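Spent the week with the Gresent door pack, the simulation add-on Jodham is selling to people who train robots on household stuff. Short version: I'm not renewing yet. Long version follows.

The pitch is that you buy one license, get a house full of doors, and your policy learns to open them all. 358 a year for a single seat, 792 for a lab. The page says "deployment ready" twice. Ready for what, it doesn't say.

Setup was fine, I'll give them that. Downloaded, pointed it at my arm model, had a door on screen before my coffee was gone. The docs are thin on anything past that point.

What I cared about was lever handles. Knobs are in there too but the levers are the selling point, and they're what I have trouble with in my own work.

So I ran the stock policy, the one they ship, no tuning from me. My success rate was nowhere near the chart on the sales page. I asked support which settings made that chart. Got a link back to the sales page.

Two views out of the hallway task: 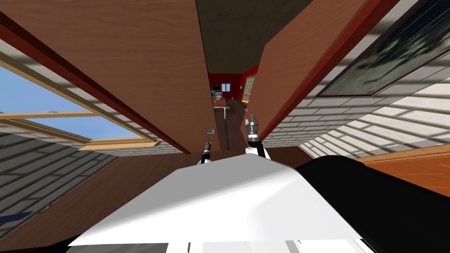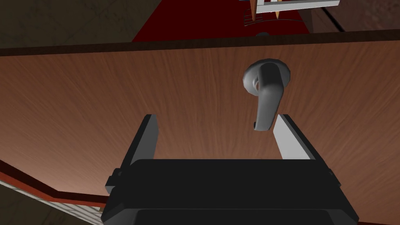 Na-rae Sun

Look at the lever in the second one, hanging nearly straight down with the fingers open under it. Getting a gripper near a handle is the easy part. I want to know how hard the handle pushes back, and the spring setting is one number, same default for every door in the pack.

Real levers are sloppy. The one on my bathroom has to be lifted a bit before it'll turn. I found no option for that. You could script it yourself, but then what am I paying for?

The wood grain is nice. I'm sure somebody worked hard on the wood grain. I'd trade all of it for a hinge that sticks.

Compared it with Kaewsai, which is what I used before. Uglier, slower to load, costs less, and it lets you set friction per hinge. My old policy came out of that one and it does okay on the actual door in our lab. Okay, not great.

Someone's going to ask about Wivport. Haven't tried it. The trial wants a sales call first and I don't do sales calls.

Jodham says a February update will bring "richer contact." I asked what that means and was told to watch the changelog. Fine, I'm watching it.

If you need a lot of pretty interiors for a vision model, this might be worth the single seat. If you need doors that behave like doors, get the trial, go straight to the lever settings and see how quickly you run out of them.

Replies are open if anyone has matched that chart. Please include your config.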